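Medicine cabinet sort-out comes to Itance

14 April 2022

If your bathroom cupboard is anything like mine, you'll be pleased to hear the Janjua pharmacy in Itance is running its home medicine sort-out again this spring. I went along to the opening morning (I only meant to stay ten minutes!) and came home with a leaflet, a free storage tub and a rather guilty list of things to throw away.

The idea is very simple. You bring in whatever has piled up at home, tip it out on the table and put back only what you still need, with a divider down the middle to keep things apart. Tablets go on one side, and everything that comes in a packet goes on the other, so cough sweets, plasters and sachets all end up together.
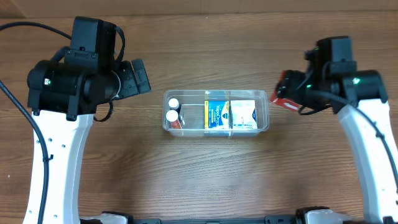

I do like a clear tub for this sort of thing. At home mine all lives in an old biscuit tin, and every time somebody has a sore throat the whole lot gets emptied onto the bed. With see-through sides you can check what you've got without lifting anything out, and the lozenges stand up nicely next to each other instead of sinking to the bottom.

The pharmacy gave out 600 tubs when it first did this in December and had run out before the second weekend, so this time there are 900. It's one per household, and you don't have to be a regular customer. The tubs were paid for by Urasora, the housing association, which is also putting a leaflet through every door on the Prorkis estate. That's 919 homes, so do get there early if you want one.

A word about boxes. I'd always thrown the cardboard away to save space, but the advice on the leaflet is to hang on to it, as the instructions and the expiry date are often printed there and nowhere else. So the plasters stay in their box, even one that has been squashed at the bottom of a handbag for a year (mine has). If the print has rubbed off and you can't read the date, ask at the counter. 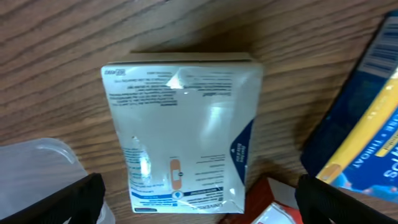 When and where

The sort-out table is at the back of the Janjua shop, past the prescriptions counter, and it's open every weekday morning for the next 2 weeks. Old medicines can be handed in at the counter at any time the shop is open, and please don't put them down the sink or in the bin. There's a ramp at the side door if you're bringing a pushchair.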